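# Hevach Case & Lid Notes

Welcome! Hevach is a growing set of notes and pictures on the big flat-sided cases and cabinets people keep in workshops, sheds and the backs of vans, and above all on the small hardware that holds them shut. Handles, latch clips, edge rails, screws, the caps over the screws. If you have ever stood in front of a shut lid wondering which bit to pull, you will feel at home.

Version 2, updated Fri 26 April. Kept by Dalia Uibo, with the hardware glossary by Pentti Partanen.

## What you get

- 211 pictures, mostly close views of panels and their fittings
- `parts.csv`, one line per fitting, with the word we settled on and any other words people use for it
- `lids.csv`, one line per case or cabinet
- `glossary.md`, which Pentti started in February and which has grown wonderfully out of hand

## How the fittings are named

We went back and forth on this a lot (the old folder is full of "clip thing" and "other clip thing"), and the rules now are pretty simple. A **handle** is anything meant for a whole hand. A **latch clip** is the metal piece that catches, even when it sits right up against the handle. A **rail** is a long raised strip along the edge of a panel. Anything round that holds a part on is a **fastener** until you can see a screw head, and then it becomes a **screw**.

Bar handles are my favorite part of the whole set! They come in so many shapes, and the way they meet the latch tells you so much about how a lid wants to be opened.

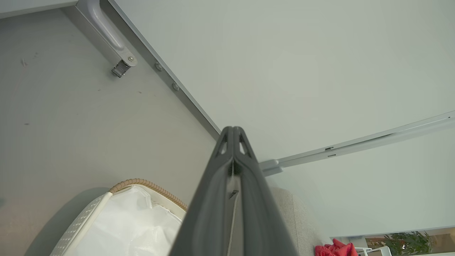
Color was harder. Gray plastic, gray paint and gray metal all look alike under shop lights, so the `material` column is only filled in when one of us has had a hand on the thing. Otherwise it says `unknown`, and please leave it that way. The `color` column is looser, and "gray-green" is a perfectly good answer.

Smudges, specks and scratches stay in. A lid that gets used has marks on it, and I like being able to tell the busy ones from the ones that live under a tarp.

## Known gaps

- 9 lines in `parts.csv` have no picture yet.
- Hinges are thin on the ground. Latches got all the love.
- The Jiltiletti cabinets are listed under two spellings. Search for both.
- `size_cm` is the long side of the panel only. The 60 on the Worell chest is a tape measure reading and I trust it.

## Adding your own

Send the picture and a line for each fitting you can name. Get in close, and let a bit of the panel show so we can tell which edge we are on. Odd old hardware is very welcome, and so are lids with parts missing.

## Comments

**jafarzadeh** – Love the glossary. Is a hasp a latch clip or its own thing?

**Pentti Partanen** – Its own thing! Going in next time.

**tarp_owner** – The live-under-a-tarp remark is about my chest and I know it.

**mel.k** – Could lids.csv get a column for which side it opens from?

**Dalia Uibo** – Yes please, if you'll help me fill it in.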